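Open day at the Drandum water works

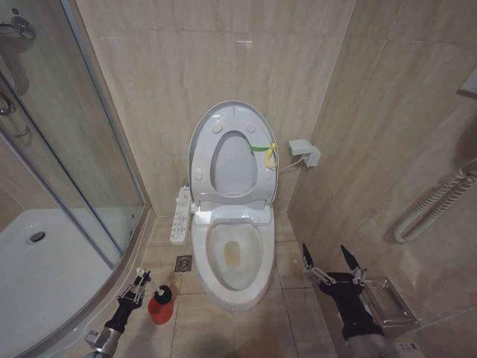
A bathroom with a bidet-style seat, controls on the left side.

I have been drinking Drandum water for most of my life and had never once been up to the works, so when the open day came around on 6 June 2024 I put my name down the same morning. I would go again tomorrow!

The works sits above the town at the end of Orkine Road, and the shuttle bus from the market square was full by nine thirty. We got hard hats, a yellow vest each and a paper map that was mostly fold lines. Groups went off every 40 minutes, and ours started at the intake, down a set of metal stairs beside the reservoir. You feel the hum through the handrail before you hear it. The reservoir was lower than I expected for the time of year, with a pale band of stone showing all the way along the far bank. Our guide said it usually looks like that in August.

From there you walk up through the settling tanks, which are long and open and very calm. The water comes in the color of weak tea and moves so slowly that you have to watch a leaf to see it moving at all. I could have stood there for an hour. The kids in our group found a heron on the end wall and that was the end of the talk for a while – fair enough, it was a splendid heron.

The filter hall was my favorite part. It was built in the days when people put arched windows and a tiled floor in a building hardly anyone would visit, and the light in there is lovely. They washed one of the sand beds for us, pushing air and then water up from underneath so that the whole surface boiled up brown, and then it cleared while we watched. Everybody leaned over the rail. Someone asked how old the sand was and the answer took in three different quarries and a rail strike.

After that came the pump room, where the two old Bisgaard pumps are kept painted dark green and polished, though the work is now done by a row of much smaller ones next door. Bring ear plugs if you are sensitive to noise. The old pumps lifted water 200 feet to the tower on Catow Hill, and there is a brass plate with the number 726 on it that the guide couldn't explain. If you know, the works would love to hear from you.

The last stop was the lab, with a tasting table set up in the corridor outside. Three jugs, no labels: ours, the next valley's and one from a bottle. I picked the bottle as ours and was teased for it all the way to the tea tent. There was also a good display on what a household uses water for over a day, with toilets taking a much bigger share than I had guessed, and a leaflet on checking a cistern for leaks with a few drops of food coloring. I tried it when I got home.

Almost 300 people came through over the day, I was told at the gate. The tea was strong and the lemon cake had gone by two. Wear flat shoes, as a lot of the walkways are open grating, and allow longer than the map says for the hill. The tower itself was closed for painting, but they hope to have it open next year.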